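Panside Two-Finger Gripper Kit for Tabletop Arms
Care, setup and spare fingers 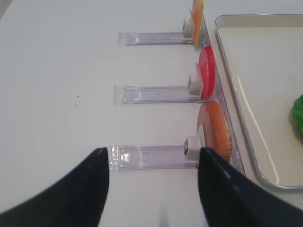

We have been building the Panside at Breltley for long enough now that most of the questions we get are from people who already own one, and who would like it to go on behaving the way it did the week it came out of the box. So we have turned this page over to them. The ordering details are still at the bottom if you came for those, and you are very welcome too!

The Panside is a two-finger gripper with curved black fingers and a small wrist camera that looks down between them. It was drawn up for light table work: picking up thin, round or slippery things, pushing a slider along a rail, setting a piece down on a tray without knocking over its neighbor. It is happiest with small items, and it is really a wrist for patient work (if you need to lift castings, please call us and Rosalinda Tolentino will point you to something sturdier).

What comes in the kit
Gripper body with camera bracket fitted
One pair of curved fingers, matte black
4 finger screws, plus 2 spares in the little bag taped inside the lid
Hex key
Cable with strain relief clip
Setup card

Fitting the fingers
Power the arm down first and let it rest on its stand. Slide each finger onto its carriage with the tip curving inward, start both screws by hand, and only then reach for the key. Snug is plenty. Mark Anthony Manalastas, who rebuilds the returned units for us, sees far more stripped threads than loose fingers, and he would like that to be more widely known.

Close the gripper slowly from the jog screen and watch the tips. They should meet evenly. If one arrives ahead of the other, back off its screws half a turn, nudge it along the slot, and try again. It may take you a few goes the first time, so put the coffee on.

Setting the camera view
Open the live view with the fingers apart. You want both tips showing in the lower part of the picture with clear table between them. If you can see only one, the bracket has been bumped to the side; loosen the thumb nut under the bracket, turn it gently, and tighten it again while keeping an eye on the screen. Pale tabletops can make the exposure wander a bit, especially near a window, so we suggest locking it once the lights in the room are the way you usually have them. Clear plastic parts are the hardest thing to see, and a lamp moved over to one side helps a good deal.

Teaching the open position
Go to Setup, then Open Width. Jog the fingers out until they clear the widest thing you plan to pick up, with a little room left on each side, and save. Customers working with sliders and rails often save a second, narrower width so the fingers don't brush the next rail over. The controller holds 34 of these, which ought to see anyone through.

Regular care
Wipe the fingers with a soft, slightly damp cloth at the end of the day. Skip the solvent, please, as it takes the matte finish off and then the camera picks up glare. The lens gets a dry cloth and nothing else. Once a month, run the gripper fully open and fully closed a few times and listen. A faint hum is normal. A click at the same spot every time usually means a crumb or a bit of grit in the carriage slot, and a soft brush will lift it out.

The carriages take one small drop of Agbayani light oil each September, or whenever you happen to do your yearly service. Wipe off whatever is left over.

If something goes wrong
Fingers stop short of closing: check the slot for grit, then run Home again from the setup menu.
Camera picture drops out when the wrist turns: reseat the cable and make sure the strain relief clip is on the fixed side of the wrist.
Error 211 at startup: the gripper couldn't find its home position. Move the arm clear of the table, power off, wait a minute, power on.
Error 211 comes back: write to us and ask for Meron Tefera, who looks after repairs.

Spares and ordering
Fingers are sold in pairs only, so the wear stays even. Brackets, cables and screw bags are sold singly. The Drincombe adapter plate is a separate item and you'll need it for older arms with the square flange.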